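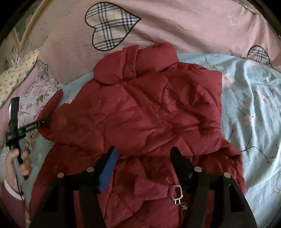
3.2 Padded outerwear

Padded jackets were the slowest garments to fold in our home study. Of the 66 folding sessions we kept for analysis, 10 involved a quilted jacket, and most were done on a bed.

Figure 4. Quilted puffer jacket spread on a bed, with the collar standing and the lower part bunched.

The stitched channels trap air, so a fold tends to open again once it is let go. Participants dealt with this in two ways. Some pressed the body of the jacket flat before bringing in the sleeves. Others rolled it from the hem toward the collar, as Mac Mathúna suggests for travel packing. Thick collars (Figure 4) were usually left until last.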